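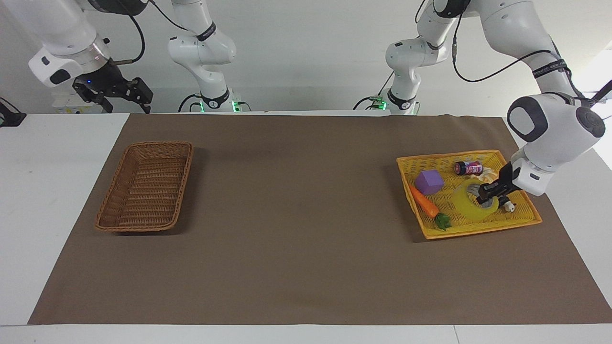
Vol. 4, p. 193

September 26, 2021. Sunday duty, Tarnport playroom store. The yellow tray still holds its mixed contents: the purple foam cube, the toy carrot, the small can, the roll of tape and the little black-and-white figure. The wicker basket has been left empty on the brown mat, as the August notice requires. Ho-yin Chang asks that food toys be entered separately from building pieces — a change I support. The carrot will therefore go under Kitchen. Labels from Weldu have not arrived. Inquiry to be made at the Cernden office.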